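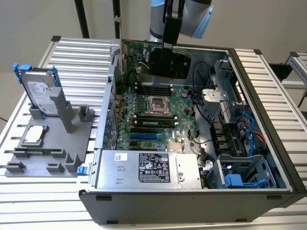 *Dell tower, side panel off, CPU socket open.*

**Keep, fix or dump: old office PCs and the recycling fee**

**mudroom_max** (original poster)

Our town has switched e-waste haulers. The old outfit took anything with a plug for free, one Saturday-morning-type event in spring and another in September. The new one is called Tivness, and Tivness charges 8 dollars per "computing unit," by appointment, between 10 a.m. and a time they will text you. A monitor is a computing unit. So is a keyboard, if it arrives without a computer. I asked.

I have a basement with a number of computing units in it. My question for the group is whether anyone still gets real use out of these old office towers, or whether I should pay up and enjoy having a floor again.

---

**grout_expectations**

Pay up. I held onto mine for 4 years on the theory that I'd make it into a home server. I now know a great deal about home servers and own zero.

---

**lintcatcher**

Strong disagree. An old office tower with a cheap solid state drive and a bit more memory is a perfectly good machine for email, bills and recipes. Mine sits in the laundry room and runs Linux. It has been up since last winter, apart from the time I needed the outlet for the iron.

Get one with the standard screws and you can swap nearly everything. Try that with a laptop from the same year.

---

**grout_expectations**

What does the laundry room need a computer for?

---

**lintcatcher**

Recipes. The kitchen is too greasy.

---

**paisley_tax**

Before anybody hands a tower to a hauler, take the drive out. I don't care what the certificate says. Our last place used Clesteck for this and they mailed me a lovely certificate of destruction with a gold border, dated two weeks before I dropped the thing off.

Drive out, panel back on, then dump it. Keep the drive in a sock drawer until you feel like drilling holes in it. Mine's been in there long enough to count as a sock.

---

**mudroom_max**

Does Tivness still take it without the drive? The form says units must be "substantially complete."

---

**paisley_tax**

Mine went through with no drive and no memory. The guy looked at the outside, saw a computer shape, and took my money.

---

**oldfuseblock**

I'll be the grump. Everyone in these threads says "just put Linux on it" and never mentions the power bill. I put a meter on my old tower and it pulled 33 watts doing nothing at all. A small modern box does the same nothing for a lot less. If it's on all day, you are paying rent on a free computer.

---

**lintcatcher**

Then turn it off when you aren't using it? There's a button.

---

**oldfuseblock**

You just told us yours has been up since last winter.

---

**lintcatcher**

I said what I said.

---

**hem_and_hauling**

Nilsuwan, the repair place next to the tire shop, takes towers for parts and doesn't charge. No pay either, so don't show up expecting a negotiation. They want desktop memory, power supplies and cases that aren't bent. They do not want printers. There is a sign about printers. It has been underlined more than once, in different pens.

Call first. They close for lunch whenever lunch occurs.

---

**mudroom_max**

That is the first useful thing I've heard all week. Do they take loose processors?

---

**hem_and_hauling**

They took mine, but put it in something stiff. I brought one in a sandwich bag with the pins down and the woman at the counter held it the way you'd hold a dead bird. Also, if the processor lives in the case and the pins live in the socket, close the socket up before you move the board. Those pins bend if you look at them with an attitude.

---

**grout_expectations**

So the plan is: strip it, sort it, bag it, drive it over, wait out lunch, and save eight bucks.

---

**hem_and_hauling**

Yes. Welcome to the Thrift & Salvage board.

---

**oldfuseblock**

Stick with a decent screwdriver if you're stripping several. I use a Lekent with the magnetic tip and have lost only 3 screws, all of them inside the vacuum.

---

**mudroom_max**

Update. Went down to the basement to do an inventory. Two towers are going to Nilsuwan. One is going to Tivness, as the case is bent from a period when I used it as a step stool. Drives are out and in the sock drawer, per local custom.

I'm keeping the last one for a home server.

---

**grout_expectations**

No.

---

**lintcatcher**

What kind of recipes do you make? I can send you my folder setup.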